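**Mitton Clinical Skills Centre -- instrument tray week**

1/ Our April series on basic instrument handling opens today. Over the coming posts we set out how a small tray is laid up in our teaching rooms, for students joining the Mitton programme and for colleagues at Prirkent who share our guidance.

2/ Begin with the cloth. It should lie flat in the centre of the table, with a margin of clear surface on every side. Smooth out folds before anything is placed on it. A slightly uneven edge is acceptable; a ridge under an instrument is not.

3/ The tray goes towards the back of the cloth. We use stainless steel with a raised rim and rounded corners, which is easier to wipe down after class. Instruments are moved into it one at a time. 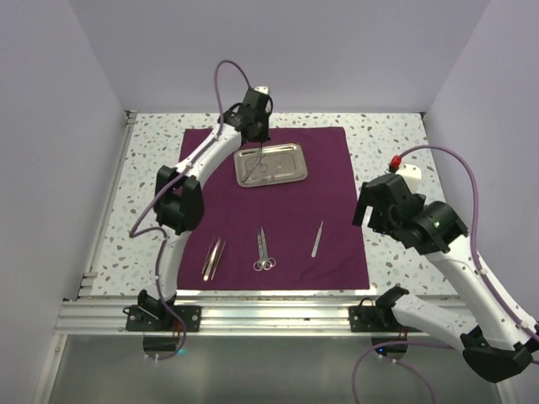

4/ Forceps are laid on the left, side by side, with both pairs of tips pointing the same way. Scissors take the centre, finger loops nearest the front of the table and blades towards the back.

5/ The scalpel is kept apart from everything else, on the right, with a clear gap of cloth beside it. Students are asked to say "sharp" aloud before reaching for it. This applies in practice sessions as well as in assessments.

6/ A question received from Zemesel: may the order be reversed for left-handed students? Yes -- provided that the whole group at that table is told beforehand and the scalpel still has its own space.

7/ Sveva Costa has revised the handling sheet accordingly. It now runs to 4 pages and replaces the version issued with the Mishra workbook. Please recycle older copies.

8/ Students should check forceps tips for alignment before laying them out. Any pair that does not meet cleanly goes into the repairs box by the door, with a label stating the fault.

9/ The next practice session is on Friday in the lower teaching room. Places are limited to 28. Requests should be sent to Normunds Mägi through the centre's booking page, and names will be confirmed by reply.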